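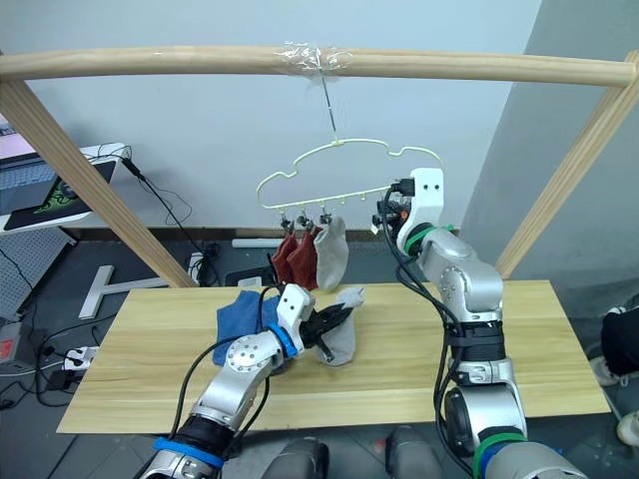
*Socks on the cloud hanger, two red and a gray so far, and one more gray on its way up.*

## The little laundry corner

Welcome to the smallest gallery on the Morby home pages, and very likely the one I've had the most fun putting together! I've been meaning to do a page on drying small things indoors ever since December, when everything in the house seemed to be damp at once and the big folding rack was buried under sheets. Socks always lose out on a big rack. They slide off, they end up behind the radiator, and by the time you find the second one you've already given up and worn something else.

So, a few words on the setup, for those of you who wrote in after the Nalletow craft fair asking how to make one. It's a pale wooden rod resting across two wooden posts, with a wire hook bound on near the middle with clear tape (yes, plain tape, I'm a great believer in it), and the hanger hangs straight down from that. You could do it much more handsomely with a proper bracket, and I did sketch one once, but the sketch is in a drawer somewhere and the tape is on the rod.

The hanger is the part I love. It's shaped like a cloud, all puffy along the top, in a soft yellow-green that goes with nothing else I own, and the little clips dangle from hooks along the straight bar at the bottom. I like two clips on a thicker sock and a single one on a thin sock, though my sister swears by one for everything and hers do come out fine.

If you're building your own, leave yourself plenty of height under the bar so that long socks can hang free, and let the toes point whichever way they please. I pair mine by color as I go, which saves a good deal of hunting later on. The Bedar page has my notes on mittens and baby hats, and I'll be adding the one on tea towels as soon as I've got the ironing out of the way.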